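Cloth Is Still the Hard Part

The question of whether machines can do household chores is usually put as yes or no, and the people answering it usually have a product to sell. A better question is which part of a chore a machine can do, how often, and who stands next to it while it does. On that question the record for laundry is mixed, and I think it will stay mixed for some years.

Start with what works. Washing has been solved for decades, because the machine never has to know where any piece of cloth is. The drum turns and the load tumbles. Industrial laundries went a step further with flatwork ironers and folders, which handle a hotel sheet very fast provided that a person clips the corners into the feeder first. The feeder is where the labor went. In most plants I have visited, including the Ortner line that processes table linen for restaurants, the person at the feeder is the one station the manager would most like to automate and the one that has changed least.

What that person does is find two corners in a heap. A rigid part has six numbers that fix where it is and how it is turned. A napkin has no such short list. It can lie flat, doubled, rolled at one edge or crushed into a ball, and every contact changes the shape. A vision system trained on flat napkins tells you little about a crushed one. A hand that feels for a hem gets the answer in a second or two, mostly by touch, and two-finger grippers have little or no sense of touch.

Wondard published trial results in February for its folding cell. The headline figure was 94 percent of towels folded to specification. The table in the appendix is more useful. The trial covered 3026 towels, all one size, all one color, delivered one at a time onto a flat surface. Towels that came up doubled on the first pick were returned to the input and counted as new attempts. I don't call that dishonest, and the report says plainly what was done. But a household basket contains socks, a fitted sheet, a shirt with one sleeve inside out and something that belongs to the dog. The 94 percent does not transfer.

The Plernavby group took the opposite approach and reported on mixed items with no sorting. Out of 334 picks from a pile, the arm came away with exactly one item a little more than half the time. Mean time to a finished fold was 11 minutes per shirt. I find this the more encouraging of the two reports, since it measures the real task and gives a number that can be improved. A buyer would find it useless, and the buyer would be right too.

Much of the difficulty sits in the grasp itself. Two fingers closing on fabric gather whatever lies between them. The result is a bunch, and a bunch hides the information needed for the next step: how many layers are held, how far the nearest edge is, which way the weave will pull. Lift from there and the cloth hangs in a shape that must be worked out again from scratch. 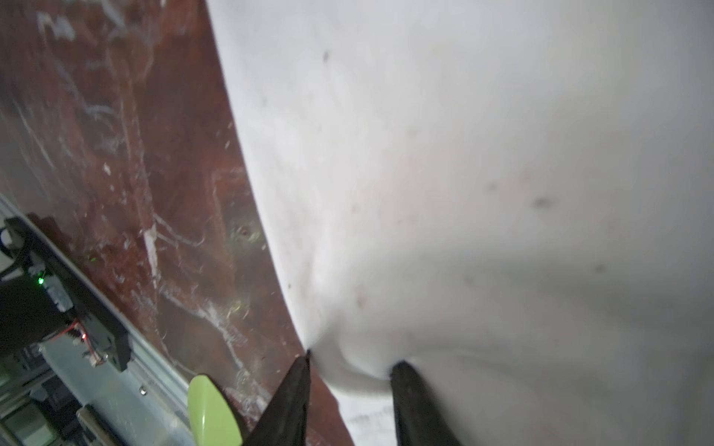
Wrist camera view: two gripper fingers on a white cloth, with a fold bunched between them.

A person would slide a thumb along the edge and let the bunch open. Some labs now do this with sensing fingertips, and the results are good on thin, even material. Terry cloth and knits are worse. Trukitz sells a roller tip that feeds fabric through the grip in place of sliding, and for hemmed goods it is the most practical hardware I have handled. It also jams on buttons.

My own estimate is that single-item flatwork, in a plant, with a controlled feed, is ready for purchase now if the volume is high enough. Mixed garments in a plant will need a person on exceptions for a long time. The home machine that empties a dryer and fills a drawer is a research project. Vendors should publish first-pick success on unsorted loads, with regrasps counted as failures, and buyers should decline to discuss price until they see it.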